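Chapter 4
Reading a Scorecard

Before we get into handicaps, I want to slow down and spend a chapter on the piece of folded card in your back pocket. Most new golfers I've taught treat it as a place to write numbers. I did too, for my first two seasons at Stila, and I could have told you my total after any round without having a clue where the shots had gone.

Let me give you my favorite bad example. One March I played the back nine at Trilari three strokes better than I ever had, and I walked in thrilled. My playing partner added up the front nine again and found I'd left out the seventh. So much for my record! (In stroke play, a missing hole score is serious business, and we'll come to the penalties in the last section.)

A card has more on it than people expect. You get the yardage for each set of tees, the par, and a row usually marked "handicap" or "stroke index." That last row confuses everybody. It ranks the holes so that strokes can be handed out fairly between players, and the hole ranked first isn't always the one that feels hardest to you. At Akinola my worst hole by a mile is a short par 3 over a pond, and it sits near the bottom of the ranking.

Yardage needs a little care as well. The front nine from the forward tees at Nemine adds up to 2,481 yards, and I've had students look at that and decide they're in for an easy morning. Then they meet the wind.
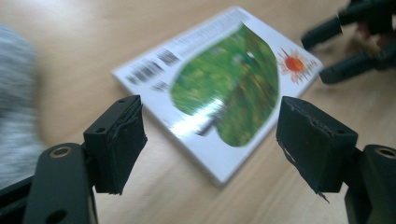
So what should you write down besides your score? I'd start with putts. Put a small number in the corner of each box – that's all it takes – and add them up at the end. When I first did this I had 31 putts in a round I'd blamed entirely on my putter, and it was my chipping that needed the work. Fairways hit can wait until you're comfortable.

In the next section we'll fill in a full card together, hole by hole, for a player who goes out in 64 and comes home a good deal better. Have a pencil ready, and cover up the totals on the right until you've done your own adding.

4.1 The Front of the Card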